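How to Re-season a Cast Iron Skillet (quick version)

Posted August 9, 2014 by Vanderleia Falcão
Filed under: Kitchen, Fixing stuff

Got three emails this week asking the same thing so ok, writing it up. Rusty pan, sticky pan, pan you found at a yard sale. Same method for all of them.

Mine was a Dreron skillet, 10 inch, paid 6 dollars. Orange all over. Makes eggs every morning now.

What you need

Steel wool, the fine kind
Dish soap, regular
Old towel you don't care about
Vegetable oil or shortening. Flaxseed if you're fancy, but I've had it flake off on me twice
Foil
An oven

Before you start

Check for cracks. Hold the pan by the handle and tap it with a wooden spoon. Should ring. If it goes thud, look closer, and if you find a crack don't bother seasoning it. Hang it on the wall.

Also check it sits flat. A little wobble is fine on gas. On a glass top it'll drive you nuts.

Old pan and no idea where it's been? Get a lead test kit first. People used to melt lead in these for fishing weights. If it comes up positive it doesn't go in your kitchen, end of story.

Step 1. Scrub

Hot water, soap, steel wool. Yes soap. Go in circles, get the sides, get under the handle where it meets the pan. Keep going till the orange stops coming off. Black patches that are smooth can stay. Black patches that are bumpy, get rid of them.

Really bad rust: half white vinegar, half water, soak it one hour and check. Not overnight!! I left one overnight in March and it came out pitted. Scrub again after.

Step 2. Dry

Towel first. Then on the burner, low, five minutes. It will start to rust again while you're looking at it if you skip this. Let it cool enough to handle.

Step 3. Oil

Spoonful of oil, rub it everywhere. Inside, outside, handle, bottom. Then take a clean part of the towel and wipe it all off like you made a mistake putting it on. You can't get all of it, what's left is the right amount.

This is teh step people mess up. Too much oil = sticky pan with brown drips.

Step 4. Bake

Foil on the bottom rack. Pan upside down on the middle rack. 450 degrees, one hour, counting from when the oven is hot. Open a window, turn on the fan, it smells. Turn the oven off and leave the pan in there till it's cool.
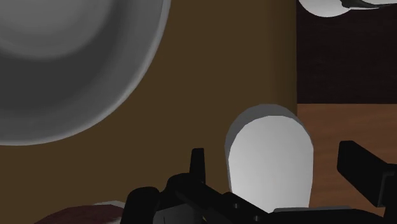
Step 5. Do it again

Oil, wipe, bake. Two more rounds at least. Marcelino Amaral, who taught me this, does six and his pans look like glass. I get bored after three. You'll build up more just by cooking.

First few meals

Bacon, cornbread, potatoes fried in plenty of fat. Hold off on tomato sauce and anything with wine or lemon for a while, the acid eats the new layer.

Everyday cleaning

Hot water and a stiff brush while the pan's still warm. Stuck bits: coarse salt and a rag. Dry on the burner, drop of oil, wipe, done. No dishwasher, no soaking in the sink.

Problems

Sticky: too much oil. Back in the oven an hour, no new oil. Still sticky, scrub it down and go again with less.

Flaking: old layer wasn't stuck on right. Scrub the loose stuff off, start from step 2.

Patchy color: normal. Keep cooking.

Smoke alarm went off: also normal. Less oil, more window.

Smells rancid: been sitting in a cupboard too long with oil on it. Wash, dry, thin coat, bake once. Store it with a paper towel inside and the lid off.

Carbon steel works the same way btw, just shorter on the burner when you dry it, it heats up faster. Enameled pans NO. Nothing to season on those.

Will do a post on griddles next, the two-burner ones, once I find a rack it fits on. Questions in the coments please not email.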